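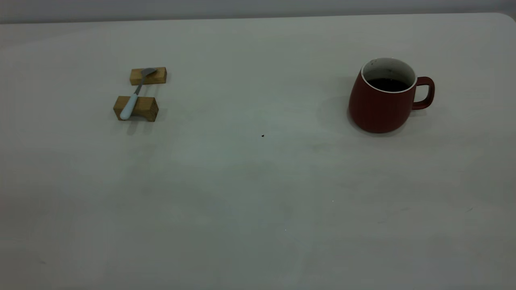
4. Preparing the table for the spoon and mug task

This section explains how to arrange the table before the Getness arm runs the stirring program for the first time. Please complete section 3 (fixing of the camera and the base plate) before you start here. One person can do the work alone.

4.1 What you need

Two wooden blocks from the accessory box
One spoon with a metal bowl and a light-coloured handle
One mug with a handle
A soft cloth

You may use your own mug. Choose one in a strong, matte colour, with a white inside if possible. Glass mugs and mugs with a mirror finish are not supported in this version.

4.2 Arranging the objects

1. Switch the arm to Park and wait until the status lamp is steady. In Park the arm stays folded outside the camera view.

2. Wipe the table with the dry cloth. Small crumbs do not disturb the program, but sticky marks can hold the foot of the mug.

3. Put the two blocks on the left half of the table, in the part farther from you. One block goes behind the other, with their long sides running left to right. Leave a gap between them so that the table is visible.

4. Lay the spoon across both blocks. The handle rests on the front block and the bowl rests on the back block. The end of the handle may pass a little over the corner of the block.

5. Press the spoon lightly with one finger. If it rocks or slides, turn it a little and try again.

6. Put the mug on the right half of the table, also towards the back. Turn its handle to the right, away from the spoon.

7. Fill the mug, but stop clearly below the rim. The program lowers the bowl of the spoon into the liquid and the level will rise.

8. Keep the space between the blocks and the mug free. The arm carries the spoon across this space.

Note — The blocks lift the spoon so that the fingers can close under the handle. If the spoon lies flat on the table, the arm will make three attempts and then stop with code 1206.

Caution: Use lukewarm or cold drinks while you are learning the program. Do not put your hand on the table after you have pressed Start.

4.3 Checking the camera view

1. Open the Numov panel on your computer and choose Table View.

2. Confirm that both blocks, the whole spoon and the whole mug are visible. A narrow band of wall behind the table is allowed.

3. Look at the shadows. Soft shadows are good. If a shadow is as dark as the drink, move the lamp farther away or close the curtain.

4. Press Find Objects. Wait until the panel shows the words Spoon and Mug in green.

5. If Mug stays grey, code 1308 appears in the lower line. Move the mug a little towards the centre and press Find Objects again.

Note — A plain, light table gives the best result. On a patterned table, please use the grey mat (sold separately, part 13).

4.4 First run

1. Set the speed to Slow.

2. Press Start and keep one hand near the red stop button.

3. When the arm has returned to Park, put the spoon back on the blocks by hand. Dry the handle before the next run.

If you changed the spoon or the mug, repeat 4.3 from the beginning. The old positions are not kept.

Text of this section: Nanami Oshima, Chiba office. English checked by Sveva Martinelli. Revised Monday, February 17, 2020.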